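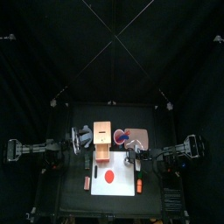 Photo: Saqib Rizvi

The Proltport Gauge

The tide gauge at Proltport was a float in a pipe. The pipe was iron, set into the harbor wall, and the float hung on a wire that ran over a wheel to a pen. The pen drew a line on a drum of paper. The drum turned once in eight days, and every eighth day Rana walked down from the survey office, took off the old sheet, wound the clock, and put on a new one.

She had done this for 4 years. Before that it had been done by a man named Osk, who had left her a notebook of corrections. The wire stretched in warm weather. The wheel had a flat place that showed in the record as a short step, always at the same height, twice on the rising tide and twice on the falling. Osk had drawn the step in the notebook and written beside it: not the sea.

In September the office at Sandlow wrote to ask about a different step.

The letter was one page. The Sandlow clerk had been comparing the Proltport sheets with those from Dindgate, eleven miles up the coast, and had found that the two agreed except on certain nights. On those nights the Proltport line stopped falling before low water, stayed level for most of an hour, and then dropped to where it should have been. Dindgate showed nothing of the kind. Sandlow asked that the instrument be inspected and the fault described.

Rana inspected it. She lifted the float and found it clean. She ran the wire through a rag from end to end and felt no kink. She lowered a lamp down the pipe and looked at the inlet, a hole the width of her thumb, and saw that it was clear of weed. She wrote these things down in the order she had done them.

Then she took out the old sheets. They were kept flat in a chest, 360 of them, going back through Osk's time and partway into that of the person before him, who had not signed anything. She began with the newest and worked down. The level place appeared on her own sheets and on Osk's. It appeared on the unsigned ones. It was always at night and always near the bottom of the tide, and the height was never the same twice.

A blocked inlet would explain a level line. It would not explain a block that came and went on nights of flat calm and left nothing in the pipe. She wrote that down too, and crossed it out, as Sandlow had asked for a description and had not asked for her reasoning.

On the next spring tide she went down at one in the morning with a chair and a lantern and sat in the gauge hut. The hut was four feet by six. The clock was louder than it was in the day. The pen moved down the paper at the rate it ought to, and she checked it against the table every ten minutes and wrote the difference in a column.

At 2:40 the pen stopped.

She looked at the wire, which was taut. She touched the wheel, which turned under her finger and came back. The float was riding on water and the water in the pipe was not going down.

She took the lantern outside and looked over the wall. The harbor had drained to the mud in its usual shape, with the one channel down the middle. Against the foot of the wall, where the pipe went in, there was water. It stood higher than the channel by the length of her arm and it had an edge. The edge was rounded, as on a spoon filled past the rim, and it did not run out across the mud. There was no wind. She held the lantern out as far as she could reach, and the surface showed her the lantern and nothing below it.

She read the staff on the wall, twice, and compared it with the pen. They agreed to a quarter of an inch.

At 3:31 the water went down. It made a sound like a person setting a bucket on a stone floor. When she got back to the hut the pen had dropped, and was drawing its line along the curve in the table as if it had never left it.

Rana finished the column and trimmed the lantern. In the morning she wrote to Sandlow. She gave the times, the readings from the staff, and the state of the wire, the wheel, the float, and the inlet. Under the heading Fault she wrote: none found in the instrument.

The reply took three weeks. Sandlow thanked her and proposed that, as the Dindgate gauge was the newer of the two, the Proltport record should be corrected to match it on the nights in question. A form was enclosed, with 400 blank lines.

She put the form in the chest under the unsigned sheets. Then she opened Osk's notebook to the page with the drawing of the step, and on the facing page, which he had left empty — she had always taken it for an oversight — she drew the level line, the drop, and the hour. She waited for the ink to dry. Beside it she wrote: the sea.

The drum had two days left to run. She wound the clock anyway and went up to the office.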